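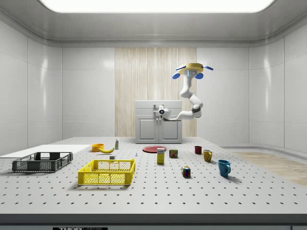

How often does the arm need to be re-zeroed?

Every 14 days, and again after any gripper change.

Lucero Cuervo has looked after the cell at Clestlow since January. She keeps a paper log next to the controller, and the first thing she writes each morning is the wrist reading.

"If the wrist is off, everything after it is off," she said. "I don't touch the table until I've checked that."

The table is the part she gets asked about most. The perforated top lets her bolt fixtures down in the same holes each time, and the loose items go back by hand. Baskets sit on the left, mugs on the right. Leidy Bedoya, who writes the pick routines, wanted the baskets closer to the middle. They tried it for a week and moved them back.

"The elbow was running near its limit," Bedoya said. "I could have rewritten the path, but moving a basket takes ten seconds."

The fingers are the main wear item. Cuervo swaps the set at 830 hours and orders replacements from Tondside. She tightens the screws in a cross pattern, runs the gripper open and closed 29 times with nothing in it, then does the zero.

The worst fault so far was a cable at the elbow joint that dropped out only when the arm reached low. It took her two days to find.

"I kept replacing the wrong end," she said. "Now I flex the cable by hand first and watch the signal."

The next full service is set for 11th May. Bedoya will have the new routines loaded by then, and Cuervo has asked for the spare elbow cable to be on the shelf before they start.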